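Teaching by Hand: An Interview with Gaurav Lodhi

Gillport Institute Bulletin, 6/16/20

The Manual Skills Laboratory at the Gillport Institute records people doing small jobs with their hands so that robots can later be trained to do the same jobs. Gaurav Lodhi has directed the laboratory since it moved from the Drarnton annex last November. He met with the Bulletin to discuss how the work is carried out and what the laboratory has learned in its first months in the new building.

Mr. Lodhi trained as a mechanical engineer and spent his early career on packaging lines. He describes his present work as a change of method more than a change of field. "On a packaging line, an engineer writes down every position the machine must reach," he said. "Here we ask a person to do the job, and we keep a record of how it was done. The writing down is left to the computer."

The laboratory has used two methods. The first is remote control, in which an operator moves a pair of control arms and a robot copies the motion. The laboratory's remote control station, known as Nishad, remains in use for heavier objects and for tasks in which the operator must know the limits of the robot's reach. The second method, introduced under the Soler project, does away with the robot during recording. The operator holds a gripper in each hand and works directly at the table.

Asked to compare the two, Mr. Lodhi spoke first of pace. During the last recording period the laboratory kept 632 demonstrations made on Nishad and 2,767 made with the hand-held grippers. The staffing was the same for both. "With remote control, the operator waits for the arm and is careful with it," he said. "Holding the grippers, people go at something close to their own speed. They also get less tired, and a tired operator gives us poor material."

He was equally direct about the drawbacks. A person can bend a wrist or lean across a table in ways that a fixed robot arm cannot follow, and recordings of that kind must be set aside. New operators are therefore asked to keep their elbows low and to avoid reaching over one hand with the other. "We lose a good many recordings in the first week," Mr. Lodhi said. "By the second week the habit has formed, and most people no longer have to think about it."

The tasks themselves are modest by design. Operators place pens and tubes in cups, fold cloths, stack blocks and open small boxes. Each task is repeated 100 times by each operator before it is changed, and the starting places of the objects are moved between repetitions. Mr. Lodhi considers this last step the one most often neglected by visiting students. A robot trained on objects that always begin in the same place, he explained, will look for them there and will do badly when they are elsewhere.

Work at one of the tables uses two hand-held grippers, a white board and a small square cup.
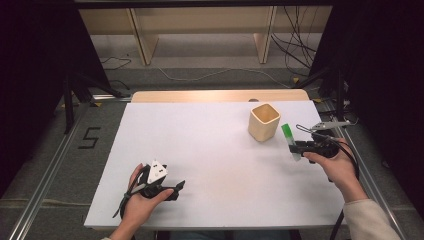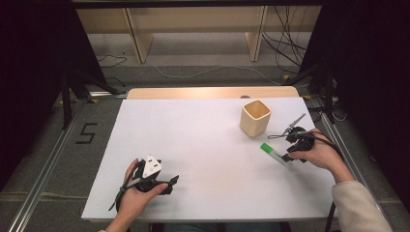 On the question of who makes a good demonstrator, Mr. Lodhi said that technical training counts for very little. The present group of seven operators includes a former dental assistant, two music students and a retired typesetter. All were given the same two days of instruction. "I look for patience and for steady habits," he said. "If a person drops something, I want them to pick it up in a calm way and go on. That recovery is useful to us. A robot will drop things too, and it should have seen what to do next."

The laboratory does not discard such recordings. They are labeled and stored with the rest, and the staff has begun to ask operators to make a small number of mistakes on purpose. Mr. Lodhi noted that this request was harder to carry out than expected, as careful people tend to make careful mistakes.

Plans for the coming year include a second room for the Soler project and a shared set of written instructions, so that partner laboratories may record the same tasks in the same manner. Departments wishing to propose a task for recording should write to the laboratory office and include a short account of the objects involved, their size and their weight. Proposals involving glass or liquids cannot be accepted at this time.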